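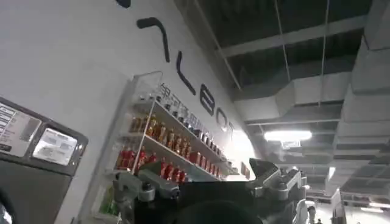 Choosing Wrist Camera Views for Shelf Perception: Project Report

Summary

This report covers the software written for the shelf perception part of the Rarnix project. The aim was to let a robot arm with a gripper find rows of bottles and boxes on a display shelf using only the camera at its wrist, and to decide for itself when a view was too poor to use. The work has three parts: a mask that removes the gripper from each picture, a score that rates how useful a view is, and a small planner that asks the arm to move when the score is low. The code runs as a set of nodes on top of the arm's existing controller, which was left unchanged.

1. Background

The earlier version of Rarnix, written by last year's group, took a picture from whatever pose the arm was in and passed it straight to the detector. This was fine when the arm faced the shelf squarely. When the wrist was tilted upwards the detector still gave an answer, but it was often a bad one. Parts of the gripper were labelled as products, and ceiling lights were sometimes returned as white boxes.

The picture at the head of this report is a good example of the hard case. The camera is looking up past the gripper, so the ceiling beams and ducts take up much of the upper right, and a large black rounded object between the gripper's halves hides the lower middle. The shelf is still there, with its amber and orange bottles on one tier and red bottles and boxes on the tier below, but it runs away at a steep angle and the items get smaller towards the right. A person can pick out the two rows at once. Our first detector could not.

We set ourselves one question: can the software tell that a view like this is poor, and can it find a better one without help?

2. Requirements

The following were agreed at the start of the project, in January.

The system must run on the lab computer alongside the controller.
It must not need markers stuck to the shelf.
It must return either a list of item rows or a clear "view rejected" message. An empty list is not allowed to mean both.
It must ask for no more than 2 extra moves before giving up.
Settings must be kept in one file, with comments.

The third point came from reading the old code. The task planner there treated an empty list as an empty shelf and carried on to the next one.

3. Method

3.1 Gripper mask

The camera is fixed to the wrist, so the body of the gripper always falls in the same part of the picture. The fingers do not, as they open and close. We made one fixed mask for the body and a second mask for the fingers, which is worked out from the joint angles reported by the controller. The two are joined and then grown outwards by 20 pixels to allow for small errors in calibration.

Anything held or sitting between the gripper's halves is not in the gripper model. For this we added a third step that looks for large dark areas touching the mask and adds them to it. This step can be switched off in the settings file, and should be if the shelf itself is dark.

3.2 View score

Each view is given a score from 0 to 100. It is made from four measurements:

Clear area: how much of the picture is left once the mask is applied.
Angle: how steeply the shelf edges run, taken from the longest straight lines found.
Glare: the share of pixels that are fully white. Lamps in view push this up.
Texture: how much fine detail there is in the part believed to be shelf.

The first version gave all four the same weight. This turned out to be a mistake, as an open ceiling with beams and ducts has plenty of straight lines and detail, and so it scored well. We now work out a rough horizon from the arm's pose and ignore anything well above the shelf before measuring texture. The pose is already published by the controller, so this cost very little time.

A view scoring under 50 is rejected.

3.3 Row detection

We do not try to name products. The detector groups items by colour and height into rows, and returns each row as a start point, an end point and a main colour. Lettering on walls and shelf edges was a source of false rows, particularly large dark characters, which can look like a set of evenly spaced objects. A check on the area behind each candidate removed most of these. A real row normally has a shelf board under it.

3.4 Choosing the next view

When a view is rejected, the planner makes a short list of wrist poses near the current one. It predicts the clear area and angle for each, drops any that the controller says cannot be reached, and picks the best. Glare and texture cannot be predicted in this way, so they are only checked after the move.

We looked at using a learned planner and decided against it. There was not enough time to collect the data, and the short list was easy to debug.

4. Software layout

The code is split into four nodes: mask, score, rows and next_view. Each can be run alone on saved pictures, and most of the development was done like this, away from the arm. A small replay tool named Luststead loads a saved picture with its joint angles and shows the output of every stage side by side. It was meant as a temporary script but was used more than anything else we wrote, and it now has its own folder and notes.

5. Testing

We tested on a set of 733 saved pictures, named the Tiltstead set. It has square-on views, tilted views, and views where the gripper covers a large part of the shelf. Each picture was marked by hand as usable or not usable before the score was run, so that the score could not affect our marking.

The score agreed with our marking on most of the set. The disagreements fell into two groups. In the first, the shelf was clear but very bright, and the glare measurement rejected it although the rows could still be found. In the second, the shelf was clear at the near end and too small to read at the far end. We had marked some of these as usable and some as not, so part of the fault is ours. A score for each section of shelf would be a better fit than one for the whole picture.

Tests on the arm were fewer than planned. Where the first view was rejected and a reachable pose existed, one move was usually enough. The slowest part was waiting for the controller to confirm that the arm had stopped. We had first skipped this wait, which gave blurred pictures and low texture scores, and it took us most of a week to find the cause.

6. Known problems

The finger mask lags behind when the gripper moves quickly. Pictures should only be taken with the fingers still.
Clear bottles on a white shelf are often missed.
People walking behind the shelf area can change the texture score between two pictures from the same pose.
The horizon step assumes a level floor.
The Bhat calibration routine must be run again whenever the camera is removed from its bracket. The software does not detect that this is needed and will carry on with the old values.

7. Further work

The next step would be to score the picture in sections and keep the good part of a poor view. In a steep view the near end of a row is often good enough to use, and at present it is thrown away with the rest. Results from several views could then be joined into one row. The row format already has a field for the pose, so this should not need changes to the other nodes.

The glare limit should also be set from the exposure value instead of being fixed. A branch with a first attempt is in the repository. It builds, but has only been run on saved pictures.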